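Objet : Re: [manip-pratiques] Règles pour la tâche « étagère à chaussures », version de travail
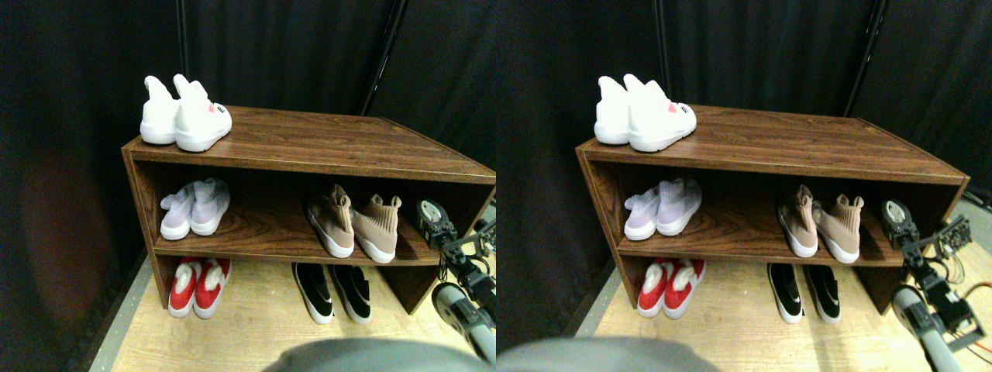 Poste étagère, vues gauche et droite : cinq paires rangées, bras à droite du meuble.

Bonjour à toutes et à tous,

Je réponds à Habibur en reprenant ses points dans le désordre, pardon d'avance, j'ai commencé par celui qui m'énervait le plus et j'ai continué comme ça venait !

Habibur Begum a écrit :
> Je suis d'accord sur le principe d'une fiche commune entre Harik et
> Brernel, mais je trouve le brouillon trop bavard. Trois choses me
> gênent :
> - « rangé correctement » n'est défini nulle part. Chez nous, une
> chaussure de travers compte comme un succès, chez vous je n'en sais rien.
> - la règle sur la position de départ du bras est trop stricte, on va
> jeter la moitié des essais.
> - pourquoi imposer un fond noir ? On a un mur blanc et on vit très
> bien avec.
> Et puis qui relit ? Si c'est encore moi tout seul, je préfère le
> savoir maintenant.

Alors, le fond noir. Je ne l'impose pas, relis bien (bon, d'accord, la phrase était mal fichue). Ce que je voudrais, c'est un fond qui ne bouge pas et qui ne change pas d'une séance à l'autre. Chez nous ce sont des rideaux noirs, chez vous un mur blanc, très bien, on l'écrit sur la fiche et on n'y touche plus. Ce qui m'embêterait, c'est qu'au milieu d'une série quelqu'un ouvre un rideau pour avoir plus de lumière et que ça ne soit noté nulle part. J'ai donc remplacé « fond noir » par « fond fixe, déclaré en tête de série ». Ça te va ?

Sur « rangé correctement », tu as mille fois raison et je rougis un peu d'avoir laissé passer ça. Regardez la paire beige rosé sur la tablette du milieu : les deux chaussures sont côte à côte, sur la bonne planche, mais l'une part vers la gauche et l'autre plutôt vers la droite. Succès ou pas ? J'ai posé la question dans le bureau, j'ai eu autant d'avis que de personnes. Et la paire noire juste en dessous, avec sa chaussure gauche un peu en biais, a relancé toute la discussion. Je propose qu'on sépare deux notes :

1. Le placement. Les deux chaussures de la paire sont au bon niveau, l'une à côté de l'autre, et aucune autre paire ne s'intercale. Oui ou non, pas de demi-point.
2. L'orientation. Talons vers l'avant du meuble, dans une tolérance qu'il nous reste à fixer. Ça se note à part, et une mauvaise orientation n'annule pas le placement.

Avec ça, ta chaussure de travers reste un placement réussi chez vous comme chez nous, et on garde l'information pour ceux que l'alignement intéresse (moi, par exemple, je suis pénible là-dessus). Petit point de vocabulaire au passage : notre meuble a un dessus, une tablette au milieu, et en bas c'est ouvert, les chaussures sont directement par terre. Dans le brouillon j'avais écrit « étagère du bas », et Barua m'a fait remarquer que chez eux l'étagère du bas est une vraie planche. Donc on dit « niveau haut », « niveau milieu », « niveau bas », et chacun précise à quoi ressemble le sien.

La position de départ, maintenant. Là je ne lâche pas complètement. Je veux bien qu'on renonce à la pose exacte, mais je tiens à ce que la pince soit hors du volume du meuble au début et à la fin de chaque essai. Sur notre poste elle se tient à côté du bout droit de la tablette du milieu, tout près de la chaussure beige de droite, et je vous avoue que je la trouve trop près. La version actuelle dit « pince dégagée de 100 mm au moins de tout objet et de tout bord du meuble ». Si 100 mm vous pose un problème de place, dites-le avec un plan de votre poste, qu'on discute sur du concret. Par contre « on fait à l'œil », non, pitié, on a déjà donné avec la tâche des bocaux en décembre !

J'ajoute deux règles que personne n'a contestées, peut-être parce que personne n'est arrivé jusqu'à la page 2 :

Les câbles. Tout câble du bras doit être attaché de façon à ne pas pouvoir passer devant la pince ni accrocher un objet, sur toute l'amplitude du mouvement. On vérifie à la main, bras hors tension, avant la première série de la journée. J'ai sur notre bras un câble orange que je surveille comme le lait sur le feu.

Le champ des caméras. Avant de lancer une série, on regarde les deux vues, pas une seule, et on note ce qui masque quelque chose. Chez nous il y a une grosse forme grise et floue en bas des deux vues, qui mange un morceau du sol devant le meuble. Ce n'est pas rédhibitoire pour les niveaux haut et milieu. Pour le niveau bas, je propose d'écrire noir sur blanc que les essais où la chaussure passe par la zone masquée sont marqués comme tels, et notés seulement sur l'état final. Vos avis m'intéressent, je ne suis pas sûre de moi sur ce coup-là.

Pour le nombre d'essais, Zolwood demande 700 par site. Nous en sommes à 109 exploitables avec les anciennes règles, et je n'ai aucune envie de les renoter à la main avant d'avoir un texte stable. Si on se met d'accord vite sur les deux notes, je m'y colle.

Et la relecture : non, Habibur, pas toi tout seul ! Je prends le chapitre sur la notation, tu gardes celui sur la sécurité du poste puisque tu l'as presque entièrement écrit, et il me manque quelqu'un pour les caméras. Répondez sur la liste plutôt qu'en privé, je perds tout dans ma boîte perso.

Il reste un point ouvert que j'allais oublier : est-ce qu'on fixe les modèles de chaussures ? Entre une montante à col haut et une basse en maille souple, la prise n'a rien à voir. Je penche pour imposer au moins une paire de chaque type, sans imposer de marque ni de couleur. Si vous avez une liste de ce que vous utilisez, envoyez-la, même en vrac.

Bonne fin de journée,

Farzana Jayawardena
Harik, équipe manipulation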